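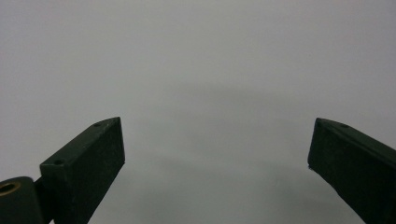 Home News Routes Talks Archive Contact Search

Eating on foot: a conversation with Tài Đào

Tài Đào is late and has a bag of dried beans under one arm. Wants to know if there's a stove here. There isn't. Tea from the machine then, and we start.

He got back in October. The Angate Way end to end, 1,758 miles, and he would like to talk about lunch.

"People ask about the views," he says. "Fine views. I was thinking about cheese for most of them."

So, cheese. He carried the hard kind, waxed, a fist-sized piece at a time, and bought more wherever there was a store. Sweated badly in July. He ate it anyway. Crackers went to dust by day three so he gave up on crackers and switched to flatbread, folded in quarters, and he had that with everything until he couldn't look at it. Then he had it some more.

How did he plan it? Mostly on the kitchen floor. Bags laid out in rows the winter before, a list taped to the fridge, his sister stepping over all of it to get to the coffee. He mailed 14 boxes ahead to post offices along the route.

"I packed every box the same. That was the mistake, right there. In February I loved lentils. I thought, great, lentils, cheap, light, they cook fast. By Bodin I was giving them away to anybody who stood still."

Bodin is the halfway town, more or less. Two motels, a feed store, a diner that closes at two. He sat on the curb outside the post office and opened his box and there they were. Six bags. A man in line took four of them and gave him a jar of peanut butter, half full. "Best trade of my life." 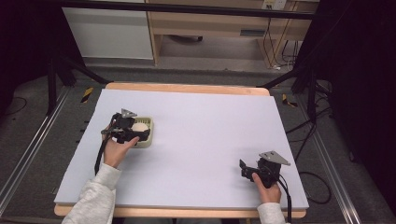
HOROMUM OUTDOOR CLUB - Long Distance Section

We get onto stoves. He started with a Rumo, the small folding one, and has no complaints except the noise, and the wind, and one of the legs. That is three complaints. He laughs. He'd take it again.

Some nights he didn't cook at all. Cold oats, soaked in a jar since noon, a spoon of cocoa. He says you get used to it, then he says you don't really, you just get tired enough.

"The first month I was measuring. So many ounces a day, so much fat, all written down. Then I got hungry - I mean hungry in a way I hadn't been before, where you wake up at night and eat a tortilla lying down. After that I threw out the chart and ate whatever I could carry."

What did he miss? No pause at all. Cucumbers. Anything with water in it. He once walked four miles down a side road for a watermelon, could only finish half, and carried the rest back up in his hat. Also his mother's rice porridge with ginger, which he tried to make on the trail with instant rice. "Terrible. Do not write that I tried." Sorry.

Money comes up. He'd budgeted for groceries and not for diners, and the diners ate the budget. Pie especially. He has opinons on pie. The north end of the trail does fruit, the south end does cream, and there is a stretch in between with nothing but packaged donuts, which he remembers fondly all the same.

Would he mail boxes again? Fewer. Only for the dry section past the reservoir, where the one store keeps odd hours and sells mainly bait. Everywhere else he'd buy as he goes. Some of the small places want the business anyhow, and you end up talking to people.

"You walk in smelling like that and they still ask where you're headed. A woman gave me two peaches. I think about those peaches."

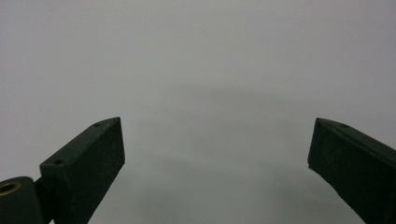 Not everyone in the section agrees about the boxes. One member, who read a draft of this, says she mailed everything when she walked the Angate and would do it the same way tomorrow - she can't eat wheat, and a gas station shelf is not much use to her. Her advice is to pack each box different and write on the lid what's inside. Put in something silly too. Hers was licorice.

I read that out to Tài. He thinks about it.

"No, she's right. If you can't eat the stuff, mail it. And the lids, yeah. I wish I'd done lids. I would of skipped the lentils."

He hasn't kept much from the trip. The hat, the jar. The shoes went in the trash at the bus station. His knees are okay, his appetite took until Christmas to calm down, and he put most of the weight back on by then.

Next one is shorter, he says, a week maybe, along the coast, with his sister this time. She's doing the food. She has already told him no flatbread.

He leaves the beans with me. Soak them overnight, he says from the door, and don't salt till the end.

Notes from a talk with the section, February 2018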